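Fisow changes packing method for coated drinkware

2025-10-28

Fisow has changed the way it packs single coated tumblers and bottles for parcel shipment. The new method applies to all orders leaving the Prerkomitz warehouse and replaces the molded tray used until now.

The change follows a review of returns carried out in July. The warehouse checked 2323 outgoing parcels against the returns log. Most complaints in the log concerned marks on the outer coating. Dents and broken lids came up less often. The marks were usually on one side, at the height where the item touched the tray wall.

Under the old method, each item sat upright in a molded tray inside a single-wall carton. The tray held the base firmly but left the upper part free to move. On longer routes the coating rubbed against the carton at the shoulder. Matte finishes showed this more than gloss ones, and pale colors more than dark.

The new method uses 2 materials. The carton is lined with folded kraft paper, laid in overlapping layers so that no single crease carries the full weight. The item is then set at an angle and wrapped at the lower end with soft black sheeting, which is crumpled by hand and pushed in on both sides. The upper end is left unwrapped until the packer has checked the finish. A last sheet of paper is folded over it before the carton is closed.

Packers are asked to wipe each item with a dry cloth before the final fold. Smudges that come off with the cloth are not recorded. Any raised spot or chip in the coating is recorded, and the item goes to the inspection shelf.
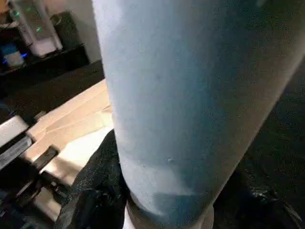 Sheeting is cut to 60 cm lengths at the bench. Shorter pieces were tried first but worked loose at the base ring, where the diameter changes and there is less to grip. The longer piece can be tucked under the base and brought back up the side without tape. Tape is no longer used inside the carton.

Fongchan Yimyam, who runs the packing floor, said the angled position took a few shifts to learn. "People want to stand it up straight. Once the paper is folded the right way, the item lies where it should and you can fill both sides evenly."

A trial batch of 325 cartons was sent through the carrier Paisan before the change was approved. Results from the batch will be compared with the July figures when the return period closes. The Fladness gift sets, which ship in a divided box, stay on the old trays for the time being.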